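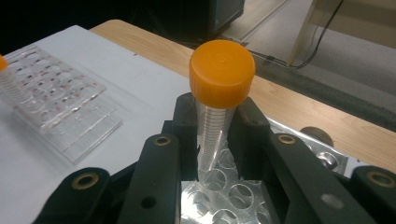
Section 4. Tube Transfer Practice with the Hand-Held Gripper

By the time you reach this section, your team should have the Tamis gripper put together and its four pivots moving freely. If one of them still feels stiff, please go back to Section 3 before you go on. A sticky arm makes this exercise a lot more frustrating than it needs to be, and we would love for you to enjoy it!

1. Set the clear acrylic rack on the left and the aluminum rack in front of you. Start with empty tubes, caps screwed on snugly.

2. Open the jaws wide and bring them down on either side of a tube, with the pads just below the orange cap. Take your time here, as most first tries at the Gombridge club end up pinching the cap itself.

3. Squeeze gently until both pads touch, then lift straight up. The tube should hang upright, tip down (a little lean is fine on your first day).

4. Move over to the aluminum rack and stop with the tip just above an open well. Check your line from the side as well as from above, then lower it slowly.

5. Let go only when you feel the tube settle. Back the jaws out sideways before you raise your hand.

Note: The metal rack can be shiny under ceiling lights, and the wells get hard to judge. Tilting your head or turning the rack a little usually does the trick.

Caution: Keep fingertips away from the linkage arms while the jaws are closing. They are thick and they do pinch.

Teams entering the Mamach round in October need to place 13 tubes in a row without a drop. Write each run in your Vashisht logbook, even the messy ones, and swap operators after every run so everyone gets a turn.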